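Sowa Manuscript Box
Firneck Paper Goods, for writers and small presses

Item 617
In stock, ships in 3 working days

The Sowa is a flat box for one novel manuscript in loose pages. We make it for writers who still print the full draft and correct it by hand, and for editors who receive such drafts and must send them back in the same order.

The box opens on the long side, so you can take out one chapter without lifting the whole pile. Inside is a cotton ribbon under the pages. You pull it and the pages come up together. The lid closes with a flap and has no magnet, as several customers asked us for this.

What is in the set
Box with ribbon, dark green or gray
60 chapter dividers with a blank tab
One card for the title, the author and the number of the draft
A sheet of labels for the spine

How many pages it takes
The Sowa was filled at our table with 617 pages of ordinary office paper, which is where the item number comes from. With thicker paper it will be less. For very long books there is the Sowa Double, item 863, with the same length and width but a deeper bottom.

From the people who use it
Danuta Zawadzka wrote her first novel, Cletidine, in the evenings after her work at a bakery, and she kept all drafts in one gray Sowa. "My corrections are in three colors and before this they were under the bed," she wrote to us in April. "I would like only that the labels are a little bigger." The labels are now bigger.

Lech Kozłowski edits short stories for the magazine Trarnano. He uses the dividers for separate authors and sends the box by courier. He advises to put a sheet of card on top if the box is not full — the pages then move less. 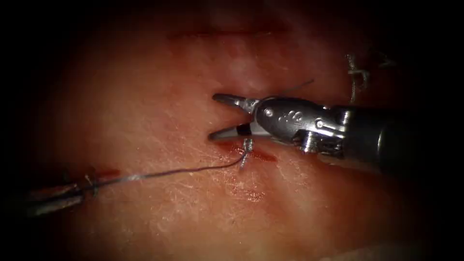

Irena Górecki is writing her second novel and ordered the Sowa Double for it. The book follows a surgeon's daughter who takes a job at a training center, and the research notes go in the same box as the chapters, behind their own dividers. On one tab she wrote "instruments", and the pages there are full of small things she wants to get right, such as the polished steel jaws over a pinkish-tan practice pad and the fine white scratches on its surface. She asked if a box can have two ribbons, one for the notes and one for the draft. Yes, it can. Please write "two ribbons" in the comment field when you order.

Care and returns
Wipe with a dry cloth only. Unused boxes can be sent back in the original wrapping. For orders from writing groups and schools, please write to Bogdan Krawczyk at the Firneck office, and he will answer before noon on the next working day.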